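# About Lurkenach

Lurkenach records examples of everyday handling tasks and prepares them for people who train robots. A person guides a pair of robot arms through a job, we save what the cameras saw and how each joint moved, and a learning system is later trained on the result. We don't build robots and we don't sell models. Our product is the recordings, with the notes that go with them.

The company was started by Kirsten Lemieux and Slamet Rahman. Kirsten had spent years testing packing machines and was tired of rewriting a program every time a box changed size. Slamet came from software and had a model that worked well on one table and badly on every other one. They rented a unit in Cetton in December and built the first station there. The first 70 recordings had to be thrown out after the clock on one arm drifted away from the clock on the cameras. We check the clocks every morning now.

## What we record

Most of our work is sorting, placing, handing over, opening and closing. The objects are ordinary ones from offices, kitchens and workshops. We buy them in regular stores, and we buy several versions of the same thing, so that a system trained on our data has met more than one kind of stapler.

A task starts as a written sheet. The sheet says which objects are used, what has to end up where, and what counts as finished. It also says what should change between one example and the next. Object positions change nearly every time. Containers move less often, and we sometimes add things that have no part in the task at all. A model that has only ever seen a tidy table does poorly on a messy one.

We work with two-arm stations. Many jobs can be done with one arm, but a second one lets the operator hold a tray steady or pass an object across, and those are the examples our customers have the most trouble collecting on their own.

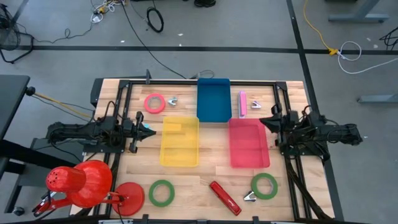

*A two-arm station with trays, tape rolls, staplers and staple removers on the table.*

Small metal objects take the most practice. A staple remover can be gripped in several ways and only a couple of them survive being lifted, so new operators usually spend their first shift on those. Tape is easier to pick up standing than lying flat. Tinted trays have their own trouble: pale objects inside them can be hard to make out on camera, and we keep such examples in the set and mark them in the notes.

## How a session runs

An operator works in blocks of 18 examples, then takes a break. Before each block, the table is reset from a layout list made by a small program called Jugah, which Slamet wrote. It picks positions at random inside the area both arms can reach. We used to let operators place things by eye, and everyone drifted into habits. One of us always put the tape on the left.

During the example, the operator works at normal speed. We ask them not to hurry and not to aim for perfect movements. If a grip slips and they recover, the recording stays. If the task can't be finished, it stays too, but under a separate label – some customers want failures and some don't.

Afterward, a second person watches every recording from start to end. They confirm the label, mark the moment each object is picked up and put down, and reject anything with a missing camera view or a gap in the joint data. Reviewing takes longer than recording. We have looked at ways to shorten it and haven't found one we trust.

## What customers get

A standard set is about 2,000 examples of one task family. It comes with:

- video from every camera used
- joint positions and gripper openings for both arms
- the task sheet and the layout list
- review labels, including failures if you want them
- the calibration files for the station

Files are delivered in our own format, Rokix, with a reader and a converter. The format is documented and there is no fee for using it. If your team already has a format, send us a sample file and we will write the export.

## Working here

Operators don't need a background in robotics. Training is paid and takes place at the station, with Kirsten or a senior operator alongside. Patience helps, and so does being willing to say that a task sheet makes no sense. A good share of our sheets have been rewritten after an operator said so.

Visits to the Cetton unit can be arranged with Kirsten. Questions about formats, labels or custom tasks go to Slamet.

Page last updated 2 May 2021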